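Budget mariage : jusqu'où peut-on demander de l'argent aux témoins ?

Vendredi 1 mai 2020, par jusus

Bonjour à tous. Je précise que le français n'est pas ma langue maternelle, excusez les fautes. Mon mariage est prévu en septembre à Kirmont et j'ai une question concernant la participation des témoins.
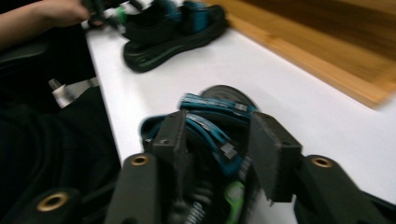
Notre budget total est de 3 472 euros, robe non comprise. La salle Nadeck nous demande un supplément de 70 euros par chambre pour les personnes qui dorment sur place. Dans mon pays, ce sont les témoins qui paient leur logement et aussi une partie du repas. Mon fiancé trouve cela très impoli. Qui a raison, selon vous ?

athanasiadis
Ton fiancé. Chez nous on n'a rien demandé aux témoins, ils avaient déjà payé le train et le cadeau.

kirmont60
Pas d'accord. Le repas, non, jamais. Mais la chambre, pourquoi pas ? Tout le monde peut choisir de rentrer chez soi ou de prendre un hôtel moins cher. Il faut juste le dire avant, par écrit, sur l'invitation.

athanasiadis
Les témoins ne choisissent pas vraiment, on leur demande d'être là à 8 h du matin...

jusus
Merci pour vos réponses. Je comprends mieux maintenant. Pour le repas, j'abandonne l'idée. Pour la chambre, j'hésite encore, car nous avons 60 invités et la famille va comparer qui paie et qui ne paie pas.

marguerite_b
Avez-vous seulement la certitude que la fête aura lieu en septembre ? Nous avons tout repoussé d'un an et la salle a gardé l'acompte. Relisez bien votre contrat avant de parler de chambres.

jusus
La salle a promis par téléphone un report gratuit. Je n'ai pas encore de document.

marguerite_b
Par téléphone, cela ne vaut rien. Demandez un courriel.

kirmont60
+1 pour le courriel. Et pour les chambres, payez celles des témoins et laissez le reste aux invités, la famille comprendra très bien.

athanasiadis
Là-dessus je te suis.

jusus
D'accord, j'écris à la salle lundi et je vous dirai ce qu'ils répondent.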